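Skesville can-sorting cell

The Skesville can-sorting cell is a two-arm robot work cell used for handling trials with drinks cans. It consists of a table with a matt black work surface, one arm fixed to each side rail, a set of clear plastic bins and a small number of fixed cameras. The cell was built by Pluminar and is run on a control package called Kodotix. This article deals with its set-up and routine upkeep.

Layout

The arms face each other across the table and share the middle of the surface. Each has a parallel gripper, with its cables tied along the links back to the base. Two narrow bins stand side by side at the far edge, one for silver cans and one for red. A wider bin stands nearer the front and is kept free at the start of a run. Loose cans are set out by hand between and beside the bins.
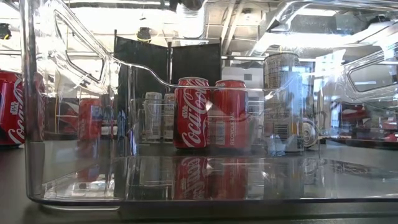 Clear bins were chosen so that a low camera could follow a can down to the bin floor. The drawback is glare. Ceiling lights show up in the walls and in the glossy base, and the vision software may take a reflected can for a real one. The usual cure is to turn the bin a few degrees and take a new background reading. Bins with deep scratches are withdrawn, as scratches scatter light in a way that the background reading does not remove.

Setting up

The arms are switched on one at a time and sent to their rest positions. The grippers are opened and closed 14 times with nothing between the fingers, after which the zero position is stored. A can is then placed by hand at a known point and each arm is brought down to it at 40 per cent speed. If the fingers meet the can more than 2 mm off centre, the base bolts are checked before any change is made in software. A loose base bracket gives the same error as a bad calibration, and correcting it in software only hides the fault until the bracket moves again.
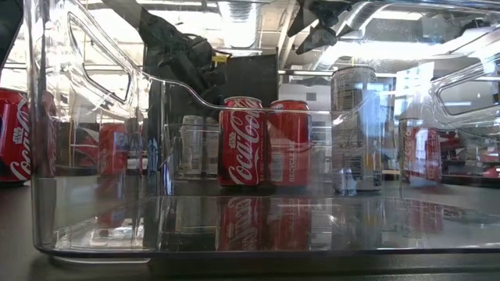
Osian Mostyn disputes this order of work in a comment on the set-up notes, holding that the low camera should be checked first: a camera knocked slightly out of line sends people to the bolts for no purpose, and every needless turn of a spanner wears the thread in the wooden rail. The notes were changed in September to allow either order, provided that both checks are made.

Shared space

Only one arm may enter the zone over the far bins at a time. Kodotix handles this with a simple lock – the second arm waits outside until the first has withdrawn its gripper above rim height. The lock depends on the bin positions entered at set-up, so a bin that has been shifted must be entered again.

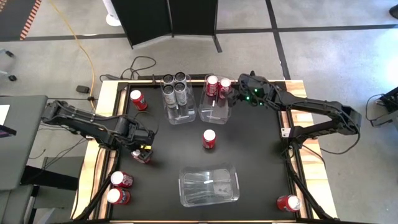 Cans lying on their sides need a separate grip. The fingers close across the body, never over the ends, and the wrist is turned to match the can before the arm comes down. Dented cans are taken out of use, as the grip width is fixed for each size of can. Tall cans have their own setting.

Upkeep

Finger pads are wiped before each session and changed after 50 hours of running. Worn pads show first as a slow turning of the can during a lift. Cables are inspected at the elbow, where bending is greatest, and any tie that has slid towards the joint is cut and replaced. The side rails are wood, and their mounting bolts are tightened by hand only. 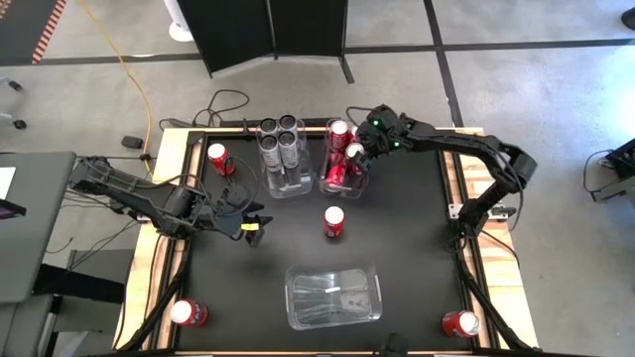 The commonest repair is the replacement of a gripper cable. The arm is lowered to rest and switched off, the ties are cut from the wrist back to the elbow, and the new cable is laid in with enough slack for a full turn of the wrist. The zero position must be stored again afterwards. A method by Nicanor Iturra, in which the old cable is used to draw the new one through, shortens the job but cannot be used if the old plug has split.

See also

Ledesma gripper test
Bin glare correction
Kodotix zone lock

Page last changed 2026-03-03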